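About Us

March | By Piyumi Ranasinghe | 6 min read

Virarstead is a test and training shop for robot arms that handle household and food service objects. We write task definitions, build the simulated rooms in which those tasks are run, and report how a given control policy performs in them. Customers are mostly small integrators and equipment makers who want numbers before they commit to hardware.

The company was set up by Waldemar Sadowski and Negin Heydari in a rented unit on the Dretbridge side of the canal. Sadowski came from machine tool calibration and Heydari from computer graphics. The first product was a grasp log viewer that is no longer sold. The second was Trukine, the scene and task library that most customers now come to us for.

What we do

Trukine holds 51 task definitions at present. Each one specifies a starting layout, a set of objects with mass and friction values, a time limit and a pass condition. A task can be run in any room that has a work surface of sufficient size. Rooms are kept apart from tasks so that a customer can change the lighting, wall finish or counter material without touching the pass condition.

Work is done in two stages. A policy is run in simulation first, over a fixed batch of 300 episodes with varied object positions. The results go to the customer with the full joint and gripper logs. If the customer wants to continue, the same task is then set up on a physical cell, normally at the customer's own site. We do not publish customer results, and we do not rank policies against each other.

Open day

The unit is opened to visitors once a year. The program starts at 10 a.m. and is kept to the main room, where the simulator output is shown on two wall screens. Attendance at the last one was almost double what we had planned for, and the afternoon session was repeated at 4:30 p.m. for people who had been standing at the back.

Orest Fedoruk ran the demonstration. He covered episode setup, contact settings at the fingertips, and the difference between a grasp that holds in the simulator and one that can be trusted on hardware. Utensils were chosen because they are a poor fit for a parallel gripper -- thin, smooth and heavier at one end. Questions were taken while the simulator was running. Most of them concerned friction values and how they are measured. Several visitors from the Fallahi catering group asked about flatware sorting, and that discussion carried over into the break.

The session used our kitchen room, with a veined marble counter and a Franka Emika arm. 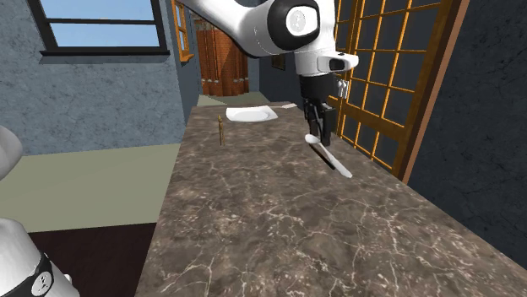
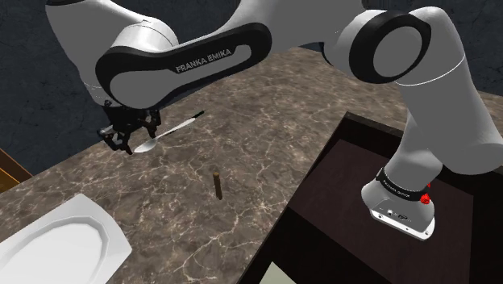
The spoon between the gripper fingers, just above the marble.

How a demonstration is put together

Every demonstration uses a task from the current release. We do not prepare special scenes for visitors. The random seed is written on the board before the run, and anyone who wants the episode log can request it by giving that number. Failed episodes are left in the program and go through the same replay as the others. Fedoruk usually spends more time on those, stepping through the contact forces frame by frame.

Visitors may ask for one parameter to be changed between runs. Common requests are object mass, finger closing speed and surface friction. Changes to room geometry take longer to load and are held until the break.

People

Waldemar Sadowski handles physical cells, fixtures and calibration. Negin Heydari is responsible for rooms, materials and rendering. Orest Fedoruk maintains the task library and the contact models. Abilio Cantero looks after customer integration, including the export formats and the log schema, and is the person to write to about running Trukine on your own machines. Piyumi Ranasinghe writes the documentation and keeps this page current.

Visits

Outside the open day, we take groups by arrangement. A standard visit lasts 2 hours and covers one task from setup through log review. Schools and technical colleges are not charged. Please tell us in advance which robot model and gripper type your group works with -- if it is one we already have a description file for, we can load it in place of the default. Parking is behind the building, reached from the loading road. The street entrance is locked after 5 p.m., so evening groups should use the side door next to the bicycle racks.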